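Sock notebook, Paldale workshop
28 Feb 2019
Entry by Cheng-en Liu

Colorwork crew socks, Gelonus pattern, third knit-up. Carrying on from the last entry, where the float lengths on the back of the heron panel were too long and the sock would not go over a heel without catching toes.

Yarn and machine

Leg and foot in the combed cotton blend, main color slate. Pattern colors are cream, rust, and the dark green from the Wanyama cone lot. Nylon and covered elastic as before. Cylinder unchanged. Stitch cam setting for the leg opened by 2 from the last trial, foot left where it was. Takedown air left alone.

The rust yarn is from the new dye lot. Side by side with the old lot it reads slightly more orange under the bench lamp and the same under the window. I am treating it as a match for sampling. It should not be mixed with the old lot in one pair.

Artwork changes

The heron file was drawn on square pixels. Our stitch is wider than it is tall, so the bird came out squat on trial one. On trial two I stretched the file by eye and the neck got too long. This time I knit a plain swatch, let it rest overnight, measured courses and wales both relaxed and on the leg form, and set the grid from the leg form numbers. The neck now looks right when worn and a bit compressed when the sock is lying flat. Flostel want it to look right on the card as well as on the foot. Both at once is not possible with this much stretch in the leg, so I split the difference by two courses in the neck only. Beak and legs not touched.

Floats: the longest run behind the wing was 19 needles. Cut and trimmed floats would solve it but leave ends inside at the ankle, and those scratch. I broke up the plain slate area with single cream stitches, staggered, so that it looks like light on water. Longest run is now 7. Anything under eight has been fine on the toe test in the past.

The eye of the heron is one stitch. On trial two it disappeared on the left sock of each pair. Checked the file, and the left is a mirrored copy, and the mirror step had dropped a column at the seam side. Redrawn by hand. Do not use the mirror function for anything with single-stitch detail until somebody has looked at why it does this.

Lettering

Name down the outside of the foot, cream on slate. Seven courses tall was legible flat and closed up on the form – the counters in the O and the A filled in. Went up to nine courses. The S is still poor. I tried two versions, one with a stepped diagonal and one with squared corners. The squared one is uglier on screen and better on the leg, so that is what is in the current file. The underline from the Flostel sketch has been taken out. At one course it wobbled, and at two it looked like a stripe that had lost its way.

Knitting

Six pairs run. First sock discarded, cream finger late going in at the start of the wing. Adjusted and restarted. The remaining socks were clean apart from one dropped stitch at the gore line, left foot, pair four. Needle looked fine under the glass. Changed it anyway and wrote the position on the machine card.

Cycle time per sock is up compared with trial two because of the extra color changes in the water area. This will matter for the quote. The order as it stands is 1295 pairs and the price was worked out on the simpler panel. I would like that settled before more drawing is done.

Toe closing done on the linking machine. Seam is flat on all of them. Thread tension was a touch high on the first pair and the seam puckered at the outer corner. Backed off, no repeat.

Boarding and wash

Boarded at the usual setting for the blend. Width across the cuff after boarding is inside tolerance on all pairs. Foot length short on pair two, both socks, by the same amount, so I suspect that pair was pulled on the form badly and have put it aside for reboarding before calling it a fault.
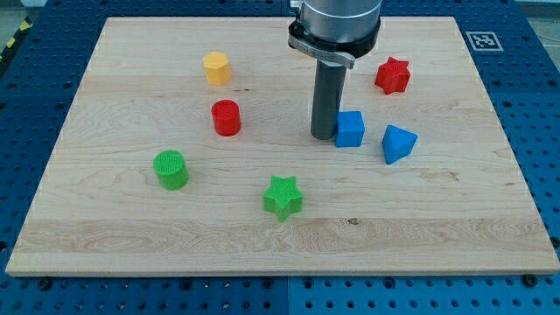

Three pairs went through the wash test, warm, tumble dry low, repeated five times. Slate and green held. Cream picked up a faint pink cast next to the rust on one pair out of the three, on the inside only. The face is clean. It could be loose dye from the new lot. The next cones of rust should get a rinse test on a swatch before they go near the machine. If the cast comes through to the face at ten washes, the lot goes back.

Shrinkage in length was higher than on the plain slate control. The water area draws in more than the rest of the leg, as expected with stitches carried that often, and there is now a slight waist above the ankle. On the leg it does not show. Flat, on the card, it does. Options are to open the stitch cam another step for that zone only, or thin out the cream stitches toward the edges of the panel. I prefer the first, as the second brings the long floats back.

Toe test: three people, two sock sizes. No catching on the wing. One catch at the top of the lettering, where there is a carried thread between the first and second letters that I had not thought about. Needs one tuck point added. Comfort comments were all about the cuff, which is said to be tight after an hour. Cuff elastic is the same as on the plain crew, so either the colorwork below it is holding it up or these are different legs from the usual ones. Will measure.

To do

Add tuck point in the lettering, both feet, drawn separately.
Zone setting for the water area, one step open, knit two pairs only.
Reboard pair two and measure again.
Rinse test on rust, old lot and new lot, same jar size.
Send flat and on-form photos to Flostel with the neck question, and ask which version of the S they prefer.
Card sleeve: the die line is still for the September style and is too narrow for this cuff. Old stock is on the lower shelf, do not use it.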